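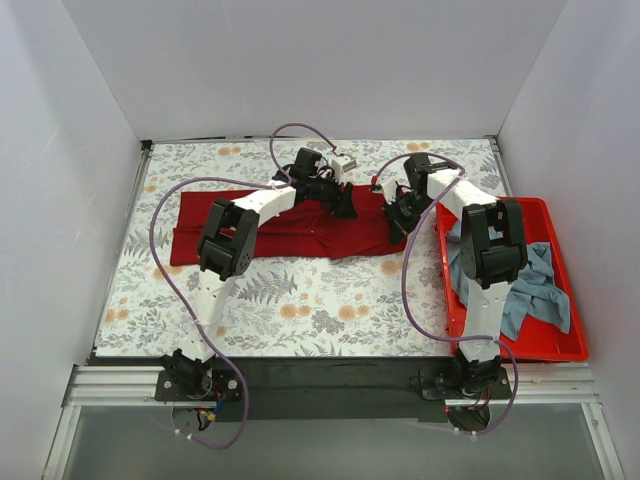 February 2, 2020

I have finally sorted out the cloths! If you've ever opened my kitchen drawer you'll know what a big sentence that is. For years everything lived in one great knot, tea towels with dusters with napkins from three different Christmases, and every time I wanted something to dry a glass I pulled out half the drawer with it.

What set me off was Wanpen Inthanon, who came round for soup and folded my tea towels while we were talking. She does them in thirds lengthways, then in half, then in half again, and they stand up on their own like little books. I made her show me 3 times. When she'd gone I emptied the whole lot onto the table and kept going until bedtime (the washing up did not get done).

My favourite combination at the moment is red cloth on the flowery print, the white one with the peachy orange clusters and the grey-green ferns. I would never have put them together on purpose, but the red looks so cheerful against all those leaves that I keep finding excuses to leave it out. A plain colour is easier to fold on a busy pattern too, as you can see exactly where your edges are and whether you've gone wonky.

The other thing I'm mad about is using a tray for the ones still waiting. Mine go in a red plastic one, all crumpled, no effort made, and I take them out one at a time. Blue-grey looks lovely in it, even scrunched up! Before, I used to tip everything into a heap and lose heart by the second towel.

A few things I've learned so far: smooth the cloth flat with your palms before the first fold, go from the far edge towards you, and don't bother trying to get old ones square. Some of mine have been boiled so often they're more of a kite shape now. I fold the worst side inwards and feel very clever.

Lai-ching Ng has asked for the napkin method next, the one with the pocket for the cutlery. I've got it nearly right on paper but it keeps flopping open with real cotton, so I'm going to try a bit of starch and will post again when I've cracked it.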